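Endside Louça - leia-me

Coleção de registros de cozinha sobre o assunto mais disputado de qualquer casa: onde a louça vai parar depois do jantar. São 1497 fotos de pias, escorredores e lava-louças, com anotações feitas à mão e alguma paciência.

Conteúdo

Cada foto traz a lista dos utensílios visíveis e o lugar de cada um (bancada, cuba, escorredor, cesto superior, cesto inferior). A categoria "de molho" existia na versão de março e foi retirada - servia de desculpa para tudo.

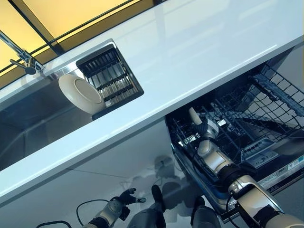 Prato branco em pé no escorredor, junto à cuba de inox; lava-louças aberta, cesto superior puxado.

Um prato nessa posição recebe o rótulo "escorredor", mesmo com a máquina aberta ao lado. Não anotamos intenções. Também não anotamos se a louça está limpa: a foto não diz, e os moradores costumam ser otimistas.

Divisão

Treino: 1000
Teste: 497

Limitações conhecidas

Pratos brancos sobre bancadas brancas dão trabalho, e 548 fotos passaram por segunda revisão. Talheres amontoados contam como um grupo só. A pasta Uklow ainda usa os nomes antigos dos cestos; convém rodar o script de conversão antes de misturar com o resto.

Uso

Livre para pesquisa e ensino, com menção ao projeto Endside. Correções de rótulo são bem-vindas; opiniões sobre o jeito certo de carregar a máquina, já temos bastantes.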